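Knot Strength in Nylon Monofilament: Final Report
Materials Testing Elective, Delisgate
Submitted Thursday, February 13, 2020

1. Why knots

Our group wanted to break things, and the elective wanted us to measure something while we did it. Fishing line was cheap, came in long lengths, and failed with a satisfying ping. One of us fishes. The other three had opinions about fishing, mostly that it involves a lot of sitting.

The question we settled on in December was how much strength a line loses when you tie a knot in it, and whether wetting the knot before pulling it tight makes a difference. Every angler we asked said yes to the second part, with great confidence, and then disagreed about why. Saliva was mentioned more than we would have liked.

2. Line and knots

We used two clear nylon monofilaments, Premero and Brarkura, both bought from the same shop on the same day. Both were labeled for the same breaking load and the same diameter. We kept the spools in a drawer away from the window, because sunlight is supposed to weaken nylon and we did not need a second project.

The knots were the improved clinch, the Palomar, and the plain overhand. The overhand is a terrible fishing knot. We included it so that something would come last.

Each knot was tied to a steel ring. The improved clinch got 5 turns. All the tying was done by the group member who fishes, after a trial afternoon in which the rest of us produced a number of objects that could not fairly be called knots.

3. Method

The rig was a hand-cranked Foulkes test stand with a spring gauge that holds its peak reading. The free end of the line went around a smooth post 4 times before it reached the clamp, so that the clamp wouldn't bite through it. In our first session we skipped the post, and nearly every line broke at the clamp. Those results are not included. They were very consistent, and they told us a lot about the clamp.

We cranked at a steady pace, timed with a metronome app. Safety glasses stayed on throughout. Snapped mono comes back faster than you expect, and the person cranking should stand to one side.

A break counted only if it happened in the knot or within 2 inches of it. In total we had 46 valid breaks, spread over both brands and all the knots, wet and dry. Wet knots were dipped in tap water right before tightening. No saliva was used, despite the advice.

4. Results

The Palomar held best in both lines, the improved clinch came second, and the overhand did the job we hired it for. The order never changed from one brand to the other, wet or dry.

Wetting helped the improved clinch clearly. The dry ones often showed a cloudy, curled section just above the knot, where the line had rubbed against itself as it was drawn down. The wet ones mostly stayed clear. For the Palomar the difference was small enough that we would not argue about it in a boat. For the overhand it made no difference we could find.

Premero did a little better than Brarkura when knotted, and Brarkura was more even from one break to the next. Which of these you want probably depends on how you feel about surprises. 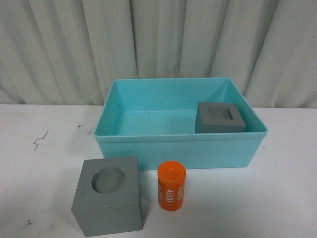
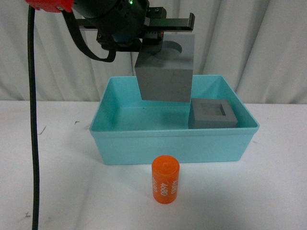
5. What could be wrong

The gauge is the weak point. It was checked against hanging weights at the start of the project and again at the end, and it read slightly high the second time. We didn't correct for this, since we have no idea when the drift began. It should affect absolute loads more than the ranking, as we mixed up the order of the knots in each session.

One person tied everything. That makes our knots comparable with each other, but it also means we tested one person's Palomar, and someone with cold hands on a dark bank may not get the same result.

Line also gets used in the real world. It gets dragged over rocks, left on the reel all winter, and stretched by snags that turn out to be the bottom of the lake. Ours went straight from the spool to its death.

6. If we did it again

We would try fluorocarbon, which is stiffer and is said to be fussier about wetting. We would also use a motor for the pull, as the metronome became hard to live with. And we would buy more steel rings. Several left the test area at speed and have not been found.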